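The windows at Stelulstead

Sofia Barreto has been opening and closing windows for a living since July, and she would like it known that she was already good at it.

"My mother was very proud," she says. "All those years in housekeeping, then I ring home and tell her I've been promoted to window."

Stelulstead is a serviced office building run by Teixeira, a facilities company with 11 sites. Barreto spent nine years on its day shift, cleaning, airing meeting rooms and moving furniture that other people had moved first. Last summer Teixeira signed up with Avum, which is building a machine called Hilari to do some of that work overnight. Hilari has to learn from somebody, and two of the day staff now spend half their week teaching it, using hand-held grippers with the same sort of fingers the machine will have.

The teaching is simple to explain and tedious to do. You pick up the grippers, do the job with them in place of your own fingers, and then do it again. Barreto's list has 138 tasks on it. Windows take up a whole page.

"A handle is nothing, you don't think about it," she says. "Then you try it with two stiff fingers and you feel like you're wearing oven gloves at a wedding. The first day I wanted to throw the thing in the bushes. The window was open, so it was tempting."

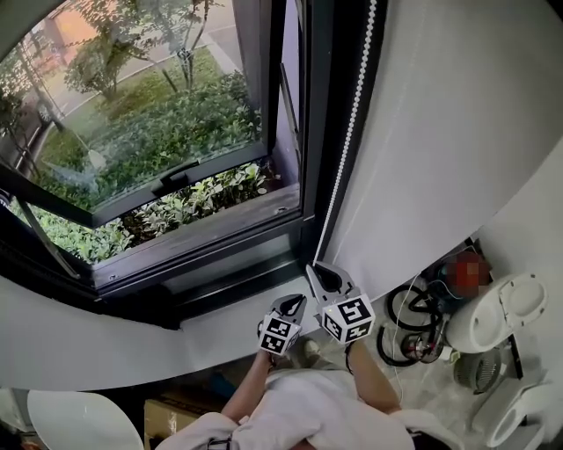 Gripper in hand at one of the tilting windows, with the shrubs outside.

Simão Bragança manages the building and signed the agreement. He is a careful man who brings a folder to the interview and doesn't open it. What did he tell the staff when the project was announced?

"I told them no jobs would go in the first year," he says. And after that? "I told them I would tell them after that."

Barreto, who is sitting next to him, laughs for quite a long time.

To be fair to Bragança, he has put a few things in writing. Trainers get a higher hourly rate for the hours they spend on it. They can go back to their old rota with a week's notice. The cleaning team stays at its present size until the contract is reviewed, and the staff have a seat at that review. Barreto asked for the last one. She also asked for better chairs and is still waiting.

The work has changed her day in ways she didn't expect. Her knees are grateful. Her wrists are less so, and after the first fortnight she and her colleague agreed between themselves to stop every 40 minutes, whatever the schedule said. The schedule has since been altered to say the same. She misses talking to the tenants. When she was going round with a trolley, people told her about their divorces. "With these in my hands they walk past very politely, like I'm having an operation."

There is also the matter of being corrected. Avum's people look through the sessions and send back notes, and some of the notes are about style. She was once asked to push a window shut with less "personality". She has kept the email.

"I've trained a lot of new starters," she says. "You show them twice, they nod, they do it wrong, you have a biscuit. This one gets shown two hundred times and I never get the biscuit."

Does she worry that she is teaching the thing that will replace her? She has clearly been asked before, mostly by relatives.

"Of course. I'm not daft. But it was coming whether I held the grippers or somebody else did, and somebody else would have taught it to leave smears." She thinks Hilari may manage the windows well enough in the end. She is less sure about the fourth-floor kitchen, where the fridge door has to be lifted slightly and spoken to.

Bragança says the door is due to be repaired. Barreto says it was due to be repaired when she started.

The first night shift with the machine on its own has been put back twice, and neither of them will give me a new date. Until then the windows are shut every evening by whoever is on the late rota. This week that's Barreto, who does it with her hands and gets round the whole building in 11 minutes.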